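Replacing the Worktable: A Record of the Decision

The table in the back room has now been replaced. As a number of readers wrote following the previous entry to enquire which surface was finally selected, it seems appropriate to set the matter down in full, including those parts of the process which were not conducted as well as they might have been.

The former table had been in service since the household moved to Ostholm. It had a painted top, and the paint had reached the stage at which any sheet of paper laid upon it overnight would adhere to it by morning. One leg was supported on a folded bus timetable. Repainting was considered and rejected. The top had already received several coats, the last of them applied over crumbs, and it was not felt that a further coat would improve the position.

The requirements were drawn up in January and amended twice. The new table was to be used for letters, for mending, for the laying out of sewing patterns and, on occasion, for breakfast. It was to be pale, the room having a single window and a dark floor. It was not to exceed 123 centimetres in length, that being the distance between the radiator pipe and the door when the door is fully open. The last requirement excluded a large part of what is currently sold.

Three suppliers were approached. Himodard offered a white laminate top at a reasonable price, but the sample sent by post showed every pencil mark, and the marks did not come away with a damp cloth. Wosham had a very handsome oak table for 725 pounds. A visit was made to the showroom on a Tuesday, and the table was sat at for some time. It was agreed that it was a fine piece of furniture and that it belonged in a larger house. The third supplier, Kvaran, sells pale veneered tops separately from their legs, and it was there that the order was placed. The top cost 200 pounds. Delivery was charged at 29 pounds, to the front step only, and readers on upper floors should note that this condition is strictly observed.

Particular attention had been given to the question of grain. The veneer samples supplied were no larger than a playing card, and on a piece of that size one sees a few straight lines and nothing more. The person on the telephone confirmed that the figure varies from one top to the next and that no preference could be recorded on the order form. It was therefore accepted that the pattern would be a matter of chance, and a straight, quiet grain was hoped for.

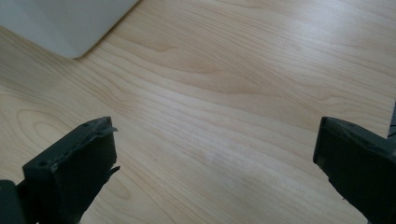

Posted in Household, Furniture
By the Editor, The Back Room Notes
April

The grain is considerably livelier than expected. Long arches run across the middle of the wood, one nested inside another, in a tan only slightly darker than the rest, and there is a rounder figure, almost a set of loops, further to the left. Towards the upper right it settles into the straight stripes that had been hoped for throughout. The initial reaction in this household was one of mild disappointment. That view has since been withdrawn, and the arches are now generally held to be the best part of the table.

The finish is smooth and slightly glossy. In good daylight the wood goes very pale, close to cream where the light is strongest, and remains a little warmer elsewhere. Those who dislike any sheen on a working surface may wish to take this into account. For the laying out of patterns it has presented no difficulty, though a reading lamp placed directly overhead is best avoided in the evening.

With regard to care, the following arrangements have been adopted. The surface is wiped with a cloth that has been wrung out properly, and then dried. Cups are placed on a mat. Hot pans are not brought into the room under any circumstances, a rule which existed for the previous table also and was not kept. Pins are returned to their tin at the end of each session. Cutting is done on a board.

There remains the question of what may be left out on the table overnight. The former table was never clear. It held post, a sewing box, two dictionaries and whatever had been taken out of coat pockets, and its condition was blamed for a good many missed appointments. Under the present arrangement, papers in current use may stay and everything else is to be put away before the lights are turned out. Compliance has been fair. The dictionaries have been moved to the shelf in the passage, where they are consulted rather less often, and the sewing box now has a place beneath the window.

The old table was dismantled and its top has gone to the shed, where it serves as a potting bench. The bus timetable has been retained, as the number on the back of it is that of the plumber.

A separate entry on the legs, which did not arrive with the correct screws, will follow.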